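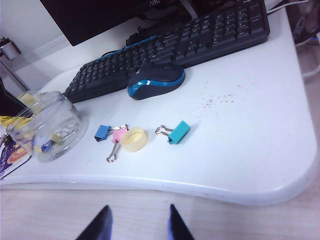 *Keyboard and mouse at a white desk.*

## Grindow Road opens to bikes this weekend

If you've been waiting all summer for the upper end of Grindow Road, get your tires pumped up! The county finished the last of the culvert work above Starnby Creek on Wednesday, and the closed stretch will be ours - bikes, feet and strollers only - from Saturday morning until the paving crew comes back in the middle of next month.

I rode the lower half with Georges Haddad last evening and it's in lovely shape. The gravel patch by the Gagnon trailhead that had everybody walking their bikes in the spring is gone, and there's smooth new pavement all the way to the second bridge. After that it's the old surface, a bit rough on the right-hand side going up, but fine on anything wider than a skinny road tire. Georges was on his 30-year-old touring bike and never once complained (he did stop twice for huckleberries).

From the gate to the Trevum Overlook you'll climb 1,001 feet. It's a steady grade for most of the way, then the last pitch after the hairpin gets steep enough that I was out of the saddle and puffing. Take your time! The view down the valley is wide open now that the dead spruce have been cleared, and there's a new bench facing west where you can sit and eat your sandwich.

A few practical things before you head out:

- Park at the Gagnon trailhead, and leave the turnaround clear for the fire trucks.
- The gate has a gap on the left for bikes. Trailers fit, but you may need to unhitch.
- Fill your bottles at the trailhead. The spigot at the picnic area is still shut off.
- Dogs are welcome on a leash as far as the second bridge.
- There were fresh bear droppings near the hairpin on our ride, so carry spray and make some noise on the corners.

Coming down, please keep your speed in check. Families will be walking up around those same bends, and the shade under the cliffs makes it hard to see them until you're close.

We're also putting together a group ride for Friday, 27th August, leaving the gate at 3 in the afternoon. No sign-up, no fee, any kind of bike, and we'll wait at the bridges so the group stays together. Bring a jacket for the ride down - it gets chilly up there fast once the sun drops behind the ridge - and lights if you plan to hang around at the overlook.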